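Skokthorpe Lumbar Support Cushion - Review After Six Weeks

I have had low back pain on and off for years, mostly on the left side, and I sit for a living. My chiropractor, Ruaridh McIver, has told me more than once that the chair is half my problem. I didn't want to buy a new chair, so in December I bought the Skokthorpe lumbar cushion and have used it nearly every working day from then on.

It comes in one size and two firmness levels. I bought the firm one. In the box you get the cushion, a removable cover, two straps with buckles, and a folded sheet of instructions that is mostly warnings. There was a chemical smell for the first couple of days. I left it by an open window and it went away.

The foam is dense and it holds its shape. I had a cheaper one before this, a Paterson, and that went flat in the middle within a month. The Skokthorpe still pushes back where it should. The curve is deeper than I expected and for the first week I kept sliding it down, thinking it was too high. McIver had me move it back up so the thickest part sat level with my belt, and that made a difference the same afternoon. 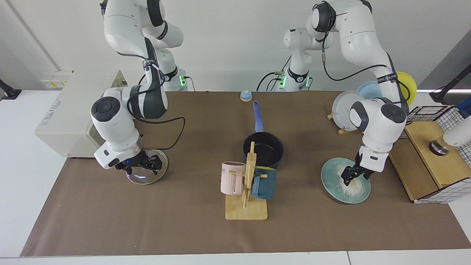 Height is the thing to get right with any of these. If the cushion is too low it tips your hips forward, and if it is too high you end up rounding over it. The same goes for whatever you are working at. I tried the cushion at the kitchen table as well as my desk, and the table was too low for me, so I leaned forward and the cushion did nothing. Anyone who does close work at a table, even something as small as picking up a flat round glass lid like the clear one on the brown paper, will bend from the waist if the surface is too low. Fix that first, then spend money on a cushion.

The straps are the weak part. They hold well on a standard office chair, but on a chair with a wide back the lower one barely reaches, and the buckle digs in if it ends up behind your shoulder blade. I moved mine around to the side. Calum Jardine at my office has the same cushion on a mesh chair and his slips down by lunch. He fixed it with a strip of rubber shelf liner behind the foam. At this price you shouldn't have to do that.

The cover zips off and goes in the wash on cold. Mine has been through six washes. It has pilled a little along the bottom edge but the zipper is fine. It takes a full day to dry on a rack, and the bare foam catches on a sweater, so a second cover would be worth having. They don't sell one separately.

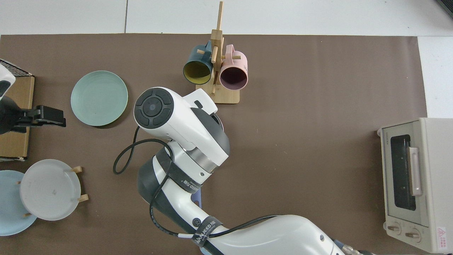 In the car I like it less. My seat already has some built-in support and the two together pushed me too far toward the wheel. On a long drive one Friday I took it out after 25 minutes and threw it in the back. If your car seat is flat you may do better with it.

As for the pain, it is better but not gone. I used to get up from my desk stiff by three in the afternoon, and now I usually make it to the end of the day. I am also doing the stretches McIver gave me and seeing him once a month, so I can't say how much of that is the cushion. On days I forget it at home I do notice. If you have pain going down your leg or any numbness, see somebody before you buy anything.

I also looked at the Jarovmont, which has an air bladder you pump up by hand. It is more adjustable, but the one I tried at McIver's office had a slow leak, and I didn't care to be pumping it up all day.

Good: firm foam, holds its shape, washable cover.
Bad: short lower strap, no spare cover, not much use in my car.

I would buy it again for the desk. Get the firm one if you weigh more than I do, or the soft one if you have never used a lumbar cushion and want to ease into it.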